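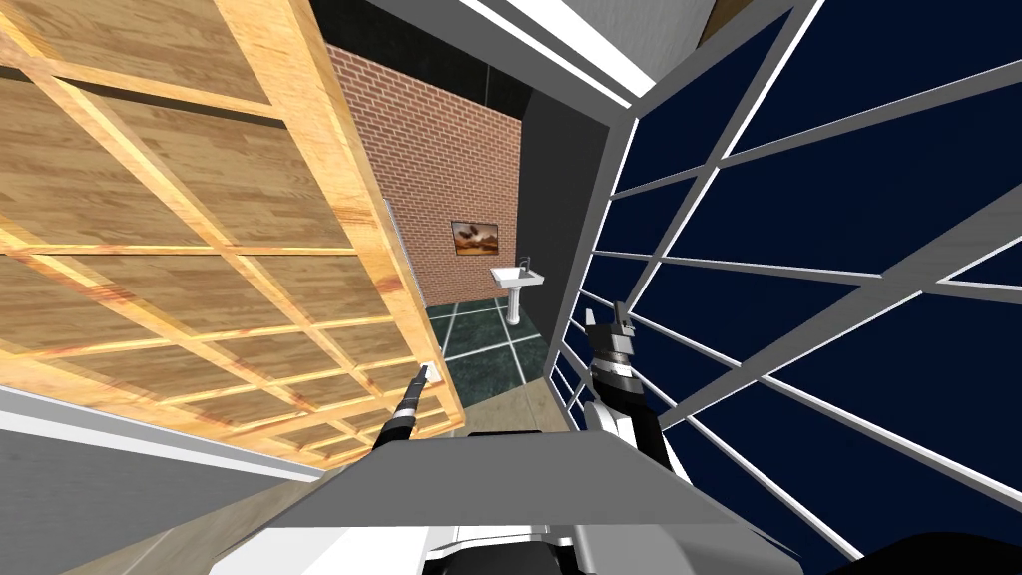

Part 2: Moving your Tresmont save over before you start the second episode

OK, so you've finished the first episode of Tresmont, you've got a save full of choices you agonized over, and you'd like the second episode to remember them. Good news, it can! The game's own import screen is fussy though, and I lost an entire playthrough to it in May, so I now do the whole thing with Trerkport (the little save mover we installed in Part 1) and I've written down exactly how I do it.

You'll need:
Tresmont, both episodes installed
Trerkport, unzipped into its own folder
The Polat launcher, signed in
A finished episode one save, with the credits watched to the end

Caution: Turn off cloud sync before you touch anything. In Polat, go to Settings, then Storage, and untick "Keep saves in sync." If you leave it on, the launcher will happily copy the old file back over your new one while you're making coffee. Ask me how I know.

Finding and backing up the save

1. Close the game completely. On my machine it likes to hang around in the system tray, so right-click the icon there and choose Quit.

2. Open the Polat library, right-click Tresmont and pick "Show local files." Go into the folder called Profiles, then the one called Slots.

3. Look for the slot you want. The files are named slot_01, slot_02 and so on, and there can be as many as 50 of them if you save as compulsively as I do. Sort by date modified and the newest one should be at the top.

4. Copy that file to your desktop. Copy, please, don't drag! I keep mine in a folder called "before moving" and leave it there until I'm well into the next episode.

Note: If your newest file has "auto" in the name, you've got an autosave. Trerkport can read those, but the last conversation on the pier sometimes goes missing. Load it in the game, make a manual save, and start again from step 1.

Running the import

5. Start Trerkport and choose "Read slot." Point it at the copy on your desktop.

6. Wait for the list of choices to fill in. A complete playthrough shows 21 decisions. If you see fewer than that, you probably skipped the optional chapter at the boathouse, and that's fine, the game fills those in with defaults.

7. Read down the list and check it matches what you remember. You can change an answer by double-clicking it (I won't tell anyone, I've gone back on the dog question twice now).

8. Click "Write to episode 2" and choose an empty slot. I use slot 50 because it's right at the bottom and I'm never going to overwrite it by accident.
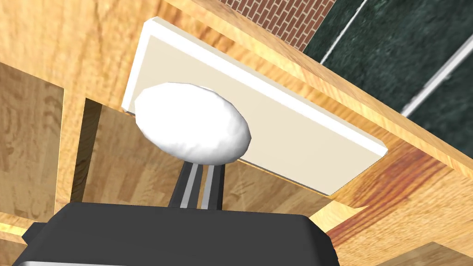
White rounded object, with the tips of the two fingers just beneath it.

9. When you get the green tick, close Trerkport and start the game from Polat as usual. Pick Episode 2, then Continue From Save, and choose your slot.

10. Play through to the first free-roam section and open the journal. If the entries from episode one are there, you're done, and you can switch cloud sync back on.

Caution: Don't switch sync on until you've made at least one manual save in the new episode. The launcher compares dates, and it needs something newer to hold on to.

If it doesn't work

Error 63, "slot not readable": the game is still running somewhere. Go back to step 1 and check the tray again. If it's definitely closed, restart the computer. I've only had to do that once.

The journal is empty: you've most likely started a new game by mistake. The two menu buttons sit right next to each other and look nearly the same (whoever designed that menu, I have questions). Back out and choose Continue From Save.

Controller stops responding after the import: I see this with my Bemik pad and never with the keyboard. Unplug it, wait for the game to show the "controller lost" message, then plug it back in. Your button layout will have gone back to the defaults, so you'll want to redo it under Options, Controls. Part 3 has my layout if you'd like to borrow it, including the vibration settings I use for the night sections.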